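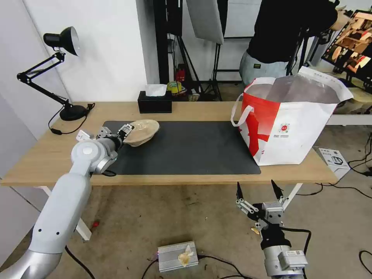
4.2 Preparing the Packing Desk

This section applies to the Wosano desk mat when used for packing hats and other soft goods into carrier bags.

1. Clear the mat of scraps, tape ends and loose tissue.

2. Lay the mat flat on the desktop. Press down any raised corners and leave them under a weight overnight if they do not settle.

3. Place the desk lamp to one side of the mat. Route the power cord down to the floor behind the desk leg.

4. Set the tissue box at the back of the desk, within reach of the person packing.

5. Open the carrier bag fully and stand it upright on the right side of the desk. Fold both handles outward so that they do not fall across the opening.

6. Place the hat on the left side. Handle straw hats by the rim only - pressure on the crown can leave a permanent dent.

7. Fill the crown with loosely crumpled tissue, then lower the hat into the bag crown first. Do not force the brim. If it bends against the sides, change to the next bag size.

NOTE: Lined bags hold their shape when empty. Unlined bags may need a sheet of card in the base.

NOTE: The mat may be wiped with a damp cloth. Do not use solvent cleaners.

CAUTION: Keep cables on the floor away from the standing area. Coil any excess length and place it to one side.

CAUTION: Do not block access to the fire extinguisher with light stands, boxes or stock.

For replacement mats, quote part number 1320. For bag sizes, see section 3.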